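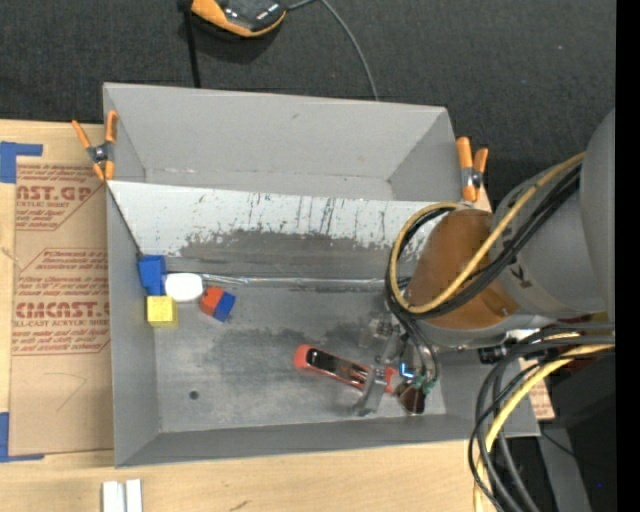 A large gray open-topped bin on a wooden tabletop.

Clallance Writing Fellowship Opens for Applications

The Greco Center for Writing is now accepting applications for the 2026 Clallance Fellowship in Nonfiction, which supports writers at work on a first book of essays, reportage or memoir. The deadline is the last day of February, at 5 p.m. local time.

Last year the Center received 1383 applications, the largest number since the program was founded. A total of 12 fellowships will be awarded in this round, two more than before. The additional places were made possible by a gift to the Rurnero Fund, and they are reserved for writers who have not yet published a book in any genre.

Fellows spend eight weeks in residence at Indeo House, where each is given a private study, a bedroom and full use of the library. There are no teaching duties. Fellows are asked to attend one shared dinner a week and to give one public reading before they leave – either from the work in progress or from an earlier piece. A stipend and the cost of travel are included. Writers with children or other family duties may divide the residency into two periods of four weeks, provided both fall within the same calendar year.

Applicants should submit a writing sample of no more than 40 pages, a one-page description of the project and a short account of the research still to be done. Letters of reference are no longer required at the first stage. Finalists will be asked for two letters in the spring, and past experience suggests that around 79 writers will reach that point.

All samples are read without names attached. Applicants are therefore asked to remove their names from page headers and file titles before uploading. Work in translation is welcome if the translator has given written permission and the original text is supplied with it. Poetry and fiction are not eligible – separate programs for both will be announced in the fall.

The application form, the full guidelines and a list of common questions are available on the Fellowships page of the Center's website. Questions about eligibility should be sent to the fellowships office by e-mail. The office does not comment on drafts or on the suitability of individual projects.

Posted 29/01/2026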